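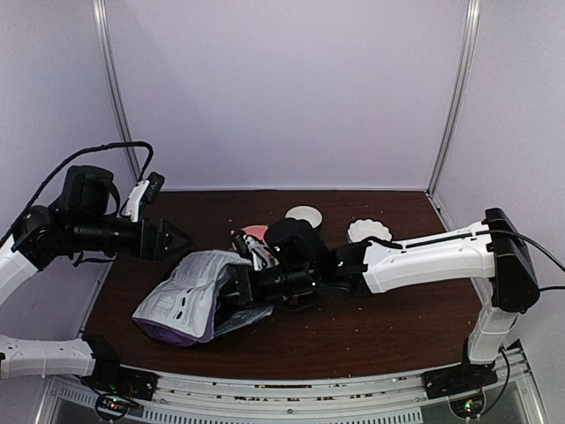 Cleaning the Joltel two-arm kit after a food task

Snack bags are a good test for the grippers, but they leave crumbs, and the crumbs go on the front rail as well as on the table. Please do this cleaning before you start the next task.

What you need: a soft dry brush, a small vacuum cleaner with a narrow nozzle, a cloth without fluff.

1. Open both grippers from the Joltel panel and take out the bag by hand. Do not pull it while the fingers are closed.

2. Send the arms to the rest position and switch off the power. Wait until the lights on the two small boards are dark.

3. Take away the cups and the other small items.

4. Brush the tabletop from the back wall to the front. Keep the brush away from the wrist cameras.

5. Vacuum the top of the rail, then the slots, then the vent holes. Do not blow air into the holes. Around the boards, use only the brush.

6. Wipe the gripper fingers with the dry cloth. Grease from chips makes them slip.

7. Switch on and run the Cistness check at speed 100. If it shows code 1406, one finger is not closing fully, so repeat step 6.

Spare fingers can be ordered from Dmytriv, part 300.

Last changed: Sat 9 March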